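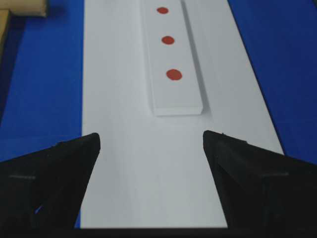 One reader wrote to us that rye bread had become too expensive to be ordinary food, and that the small mills were to blame. The letter came in March, after our short item on flour prices, and it was not the only one. Several people made the same complaint. A loaf that their parents bought without thinking now costs as much as lunch.

The complaint is fair as far as the price goes. The blame is harder to place.

Rye Goes Back to the River

Nelulbridge grew up beside the Onditz, a short, steep river that once turned a row of mill wheels. Most of the mills ground rye, since wheat did poorly in the thin soil on the hills. The bread was dark and sour and kept for a week or more in a drawer. When trucks began to bring in cheap white flour, the mills closed one after another. The buildings became apartments, a furniture store and, in one case, a parking lot.

Nygård is the one that came back. The mill stands at the lower end of the town, where the river bends, and it sat empty for 20 years before a group of farmers and bakers leased it. They replaced the roof first, then the floor under the stones. The stones themselves had been left in place and needed only to be dressed, a slow job in which the worn grooves are cut again by hand.

Nygård now runs three days a week. It grinds for nearby bakeries and sells the rest over a counter by the door, in paper sacks. The flour comes in coarse and fine grades, and the coarse one sells out first.

The grain is the expensive part. Most of it is Pukon, an old local rye that grows taller than a person and falls over in heavy rain. Farmers gave it up because a combine can't pick up a flattened crop very well, and because it yields less than modern rye even in a good summer. Its supporters like the taste, which is stronger and a little bitter, and they like the straw. There is a lot of straw. Gardeners and horse owners buy it, and without that second income some of the growers say they would stop.

Last year the growers brought in 3000 bushels. A big commercial mill would get through that quickly. At Nygård it has to last until the next harvest, and the millers plan each month's grinding around it. When a baker wants more, another baker usually has to take less.

So the reader is right that a loaf of this bread costs more than it used to. The mill's share of the price is small, though. Bakers we spoke to put most of the cost down to labor and ovens. A sour rye dough takes 2 days from the first mixing to the finished loaf, and a baker has to look in on it the whole time. It can't be hurried with extra yeast, or it turns gummy in the middle. A white loaf is done in a morning.

Some of the bakeries have found ways around this. One mixes Pukon with ordinary rye and sells the loaf for less. Another bakes it only on Fridays, in large square pans, and cuts it to order by weight — a customer can ask for four slices and pay for four slices. That was how it was sold in Nelulbridge before the old mills closed, and older shoppers seem to like it.

Home bakers have taken it up as well. The people at the counter give out a bit of starter in a jar to anyone who brings the jar. Their advice is plain: use more water than looks right, don't knead, and leave the loaf alone for a full day after it comes out of the oven. Cut too early, it sticks to the knife.

Whether there will be more grain next year depends on the weather and on seed. Pukon seed is still scarce, and every bushel kept back for planting is one that can't be ground. Two more farms upriver have asked for some. They will get enough for a field each, and they plan to sow it this fall, after the potatoes are out.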